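Garra Pristura: 14 semanas de uso no clube de robótica

Comprei a garra Pristura para o clube da escola em dezembro, depois de muita conversa com a Danai Ververidis, que queria uma de três dedos (ainda bem que não fomos por aí!). Custou 1230 euros na Plutov, já com o adaptador de punho. Veio bem embalada, mas o manual é fraquinho, 23 páginas e metade são avisos de segurança.

A montagem levou uma tarde. O Periklis e a Marina trataram do cabo enquanto eu lutava com o software, que só à terceira instalação reconheceu a porta.
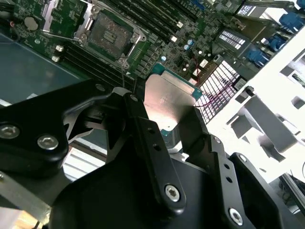 O nosso projeto deste ano é montar um servidor só com o braço, e a prova mais difícil é a do processador. Os miúdos adoram, eu fico sem respirar! Os dois dedos agarram o chip pelos lados e deixam a tampa metálica livre, o que ajuda imenso quando se está a apontar ao socket, com aquele campo de contactos à espera de um descuido. Gosto também que os parafusos sextavados fiquem à mão: troca-se um dedo sem desmontar tudo.

Do que não gosto: a regulação da força é brusca nos valores baixos (usamos 21 e não mexemos mais) e as peças de substituição demoram uma eternidade.

Para um clube com alunos pacientes, recomendo. Para miúdos mais novos escolhia a Wellinus, mais lenta e bem mais barata.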